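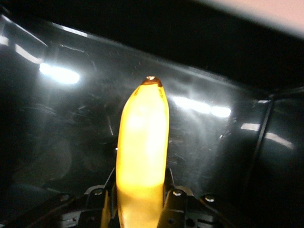 Department of Mechatronics, Handling Cell Group

Project report: Re-commissioning the gripper on the Jiler cell
Hye-jin Ha, Emmanuel Rugemalira
Supervisor: Gudrun Petersen

1. Background

The Jiler cell is a single-arm handling station used for trials with soft produce. When we took it over in December, the two-finger gripper no longer closed evenly. The left finger reached the part before the right one, which pushed the part sideways before it was held. Earlier users had corrected for this in the program by shifting the grasp point. We were asked to remove that correction, find the mechanical cause and write a maintenance routine for later groups.

2. Condition on arrival

The gripper was taken off the wrist and opened on the bench. The left finger link had play at its pivot. The bolt at the base of that finger could be turned by hand, and its threadlocker had broken down to powder. The right side was tight. The wrist camera bracket had also moved, so the calibration on file was no longer valid.

The cell log gave 1270 cycles since the last recorded service. The log does not say what was done at that service.

3. Work carried out

Both finger pivots were cleaned and fitted with new bushings from Grullano. The old bushings were measured before disposal and the left one was oval. New bolts were fitted on both sides with medium-strength threadlocker and left overnight before any load was applied.

The fingers were then set parallel. With the gripper powered down, a ground steel block was placed between them and the right finger was shimmed until both faces touched the block along their full length. Till Strobel in the workshop cut the shims for us. The first set was too thick and had to be redone.

The camera bracket was squared to the gripper base and the hand-eye calibration was repeated using 30 poses. Three poses were rejected because glare from the ceiling lights on the black panel hid part of the target. They were replaced with poses at a steeper angle.

4. Closing test

A banana was used as the test part. It marks easily and its sides are curved, so uneven closing is easy to detect. The fruit was gripped upright by its lower portion, with one finger on either side, and the wrist camera view was checked for lean. In the view at the head of this report the fruit leans very slightly to the right. We accepted this, as the limit in the test sheet is set for clear tilt and the peel is not straight to begin with.

Closing force was reduced in steps until the fruit slipped during a slow lift, then raised by one step. The value is stored in the controller under the part name Obura. The old grasp offset was deleted from the program.

5. Maintenance routine

Before each session:
Check both finger base bolts for movement by hand, power off.
Wipe the finger faces with a dry cloth.
Run the empty open and close cycle 3 times and listen for knocking.

Every month:
Check finger faces against the steel block.
Check the camera bracket with the small square.
Wipe the back panel with a microfibre cloth only. The panel is glossy and already scratched.

Enter all work in the log, including the part replaced and the name of the person who did it.

6. Open points

The reflections on the panel remain a problem for the camera. Ottmar Dreßler has suggested a matte film. A sample has been ordered from Pritatow but had not arrived when this report was handed in. The right bushing should be measured at the next service, as we have no wear data for that side.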